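How a Front-Loading Washing Machine Cleans Clothes
Home Science for Grades 3 to 5
Text: Shirley Chan. Checked by: Ghislain Wong.

A washing machine uses water, detergent and movement to remove dirt from cloth. A front-loading machine has its door on the front. A top-loading machine has its opening on top. This page covers the front-loading kind.

1. The drum
The drum is a metal cylinder that lies on its side. Its wall has many small holes. Water passes through the holes, and clothes do not. The drum sits inside a larger container called the tub. The tub has no holes in its wall, so it holds the water in. A motor turns the drum while the tub stays still.

Inside the drum are raised ridges called paddles. When the drum turns, the paddles lift the wet clothes toward the top. The clothes then fall back into the water. This is called tumbling. Tumbling pushes water through the cloth again and again.

2. The door
The door is round. Its window is shaped like a bowl, with the curved side pointing into the machine. The bowl keeps clothes inside the drum and away from the edge of the opening. A soft rubber ring, called the gasket, goes around the opening. When the door is shut, the glass presses against the gasket and water cannot get past.

The door also has a latch. A hook on the door fits into a slot in the body of the machine. A switch behind the slot detects the hook. If the hook is not in place, the machine will not start.

3. Cloth and water
Cloth is made of threads, and there are gaps between the threads. Mesh has large gaps, so water moves through it easily. A thick or padded band has more material for the water to pass through, and it takes longer to dry. Cloth that is bunched into a tight ball is harder to clean in the middle. Shake each item open when you move it between the basket and the drum.
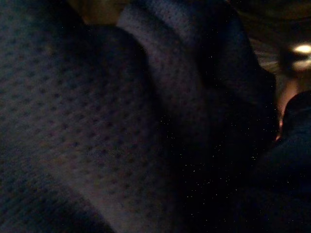
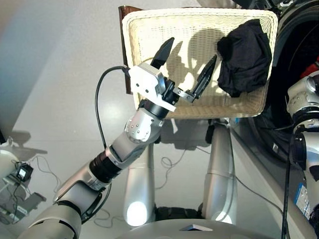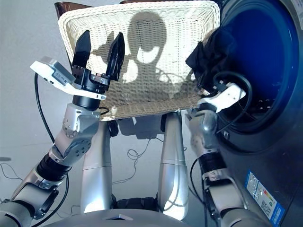
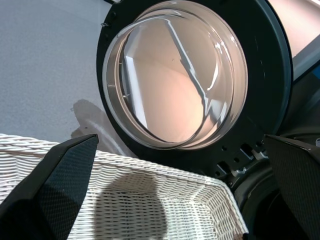 Laundry day: cloth, basket and washing machine.

4. Detergent
Water alone does not remove oil. Detergent is made of very small particles called molecules. One end of each molecule is attracted to water. The other end is attracted to oil. The molecules surround a bit of oil and pull it off the thread, and the water carries it away. Too much detergent makes too much foam. Foam cushions the clothes as they fall, and they are cleaned less well.

5. The cycle
A cycle is the full set of steps the machine carries out. The order is nearly always the same.

Fill: A valve opens and water enters the tub.
Wash: The drum turns one way, stops, and turns the other way. This helps keep the clothes from twisting together.
Drain: A pump removes the dirty water.
Rinse: Clean water enters and takes away the detergent. Many machines rinse 2 times.
Spin: The drum turns very fast. The clothes are pressed against the wall and water leaves through the holes.

A short cycle on one machine may last 44 minutes. A long cycle may last 100 minutes. The numbers depend on the machine and the setting.

6. Try it: which cloth holds more water?
You need a piece of mesh, a piece of thick towel of the same size, a measuring cup and a bowl. Ask an adult before you start.

Put 70 milliliters of water in the bowl. Lay the mesh in the water and press it down until it is wet all through. Lift it out and let it drip over the bowl until the dripping stops. Pour the water left in the bowl into the measuring cup and write down the amount. Repeat with the towel and a fresh 70 milliliters. The cloth that leaves less water behind has held more.

Safety
Never climb into a washing machine. Keep pets away from an open drum. Do not pull on a locked door. Wait for the lock to click open, or ask an adult for help.

Words to know
Drum: the turning cylinder that holds the clothes.
Gasket: the rubber ring that seals the door.
Tub: the container around the drum that holds the water.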